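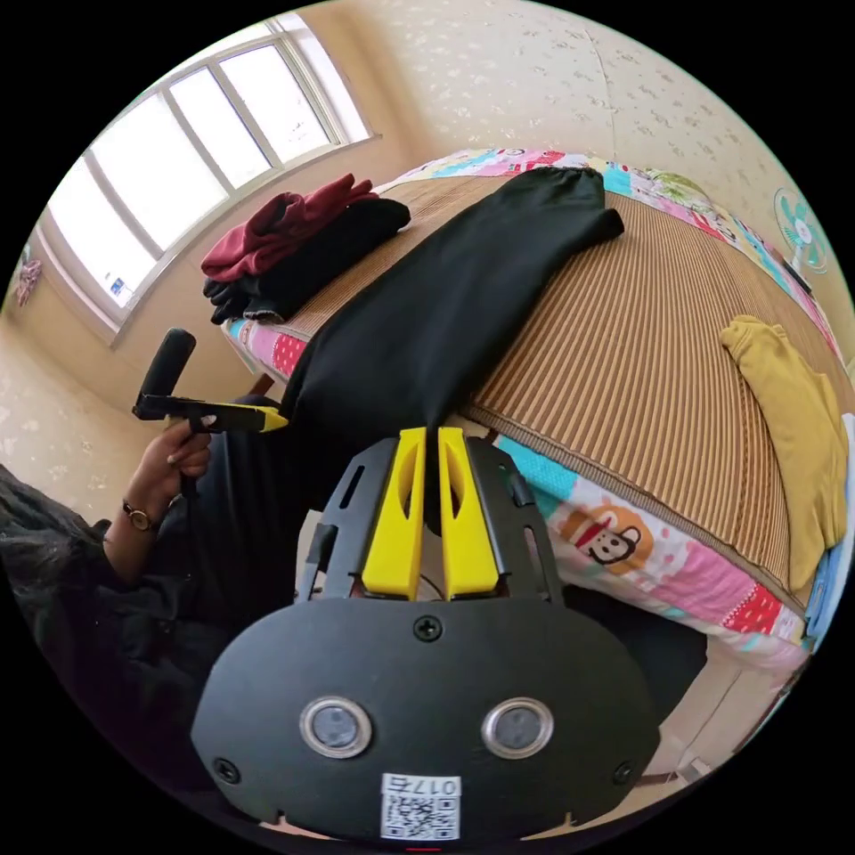 The launderette in Nastdale opened in November with five washers and a bench, and by the end of its first week there was a queue out of the door. Until then the nearest one was a bus ride away at Arango, and most people who had no machine at home did their washing in the bath.

Rok Hoxha runs it. He worked in hotel laundries before he moved to the town, and he put 3000 pounds of his own savings into the lease. The rest came as a loan from Tidine, a small lender that mostly deals with farms.

"I thought people would bring sheets and towels," he says. "They bring everything. Work trousers, curtains, dog blankets."

Bedding is still the larger part of the trade. A double quilt will go into a home machine if you push it, but it comes out with the middle hardly rinsed, and it can take two days to dry in a Nastdale winter. The big drum at the end of the row does the job in 86 minutes, drying included.
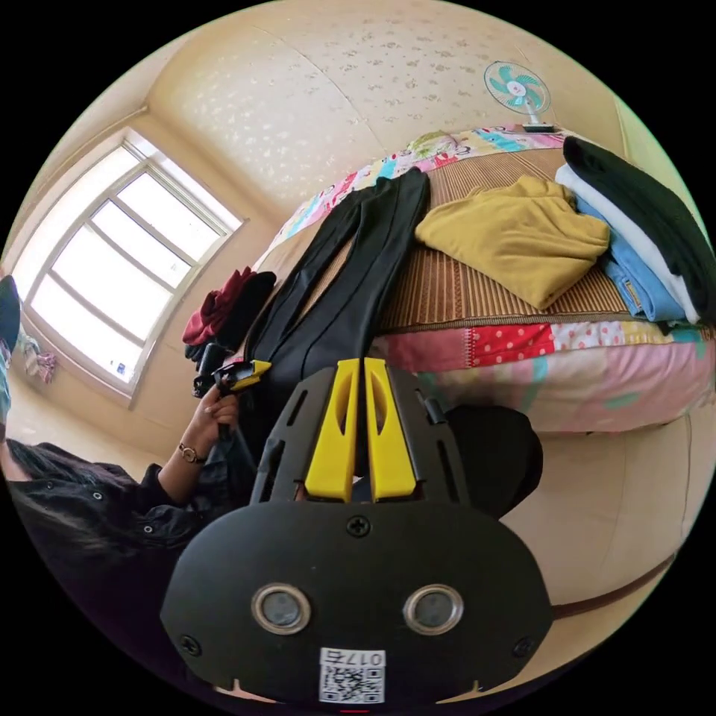 Old quilts are another matter. Hoxha asks to see them before they go in. Patchwork made from mixed cloth can shrink unevenly, and red cotton is the usual culprit when a pale block turns pink. He wets a corner, presses it with a white rag and waits. If colour comes off, the quilt goes home with advice to soak it cold and dry it flat. He doesn't charge for this, though he has been told he should.

The machines were bought second-hand from Fluvasico, a hotel supplier that was clearing a warehouse. Two of them needed new door seals, and one still has its instructions in Italian – the regulars have learned which button to press.
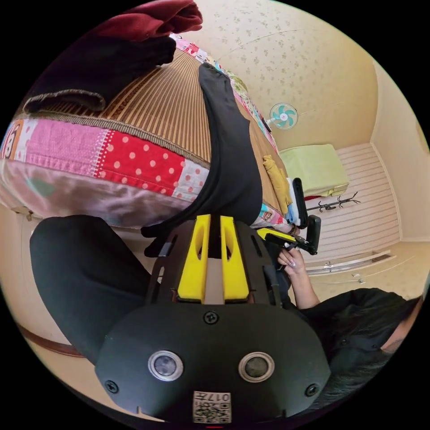 Nastdale, 2020-02-27

On Thursday mornings the place is quiet. A man reads the paper with his coat on while his shirts go round. A woman folds pillowcases on the bench and asks whether the price of the dryers is going up. Hoxha says not before the summer.

He would like to add a drop-off service for people who can't carry a full bag up the hill. That needs a van, and for now he has a bicycle.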